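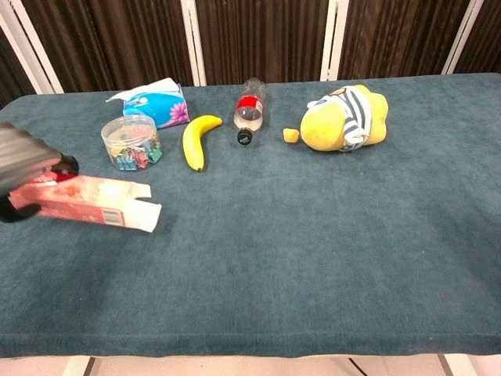 Gamen Notes to stay available for desktop, with support extended

Prirnham, the maker of the note-taking application Gamen Notes, informs its users that the desktop edition will not be withdrawn in May as it was planned before. The application will continue to receive security updates and corrections of errors for 29 more months, and it will remain free of charge for home users in all regions where it is offered today.

In the earlier roadmap, the company had proposed to move all customers to the browser edition, Gamen Web. After publication of this roadmap, many users wrote to our support centre. A large part of them work in places where the internet connection is weak, or they keep notes which their employer does not allow to be stored online. We have read these messages with attention and we have changed the plan accordingly.

The next release, version 7, will be delivered to existing users through the normal update program. It brings a new search panel, which looks inside attached documents also, and a faster start on older computers. The colour labels, which disappeared by mistake in the previous version, are back in their usual place in the side menu. Notebooks created in earlier versions will open without conversion.

Synchronization between the desktop and the browser edition becomes optional. When it is switched off, no note leaves the computer. When it is switched on, the user can choose single notebooks for synchronization and keep the others local. This setting was requested especially by schools and by small legal offices.

Version 7 has been tested during the winter by some 100 customers, under the project name Grundside. The testers reported mainly problems with printing and with the spelling dictionary for Canadian English. The printing problems are corrected. The dictionary will be completed in a smaller update, for which we do not give a date yet.

Organizations with a licence of the type Te Moana receive the new version at the same time as home users. Their administrators can delay the installation for up to 17 weeks from the control centre. The price of existing licences does not change until the end of the current contract.

Users of the very first edition, which is no longer supported, should make a backup copy of their notebooks before they install version 7. Instructions are in the help section of the Prirnham website, in English and French.

About Prirnham
Prirnham develops software for writing, archiving and organizing documents. Its products are used in homes, schools and offices.

Media contact: Prirnham press office, through the contact form on the company website. Screenshots and logos can be requested at the same address.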